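Category: Home and Textiles / Working papers

3.2 Clothing left on upholstered seats

The living room part of the study looked at garments left on sofas and armchairs between wearing and washing. Households in Misberg kept a log for 10 weeks, and the entries were coded by Szabo and Aitken. Shirts and other tops made up most of the entries. Many were left bunched at one side of the seat, and people sorted them only when they needed to sit down. Figure 2 shows red clothing on gray upholstery.

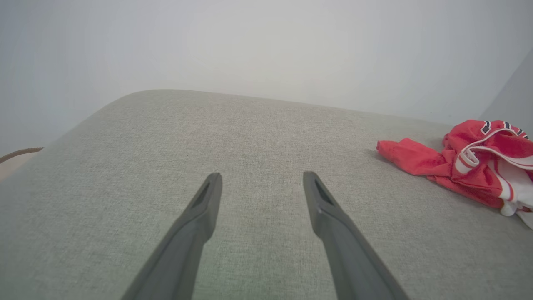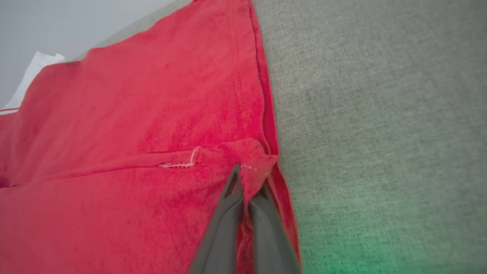 Jutent Household Textiles Group, Van Dusen Building

Figure 2. Red clothing on an upholstered surface.

We coded each item as bunched, spread or folded. A bunched item hides its seams and hems, so the person folding it has to find an edge first. Spread items were folded faster in the timed sessions, but they took up more of the seat and were more often sat on. Item 501 in the log was moved 9 times before it reached a drawer.

Contact the group | Back to top

Comments

Lindy: Did you count blankets? Ours never leave the couch.

M. Szabo: No, clothing only. Blankets were logged on a separate sheet.

pb_reader: The link to the coding sheet is broken for me.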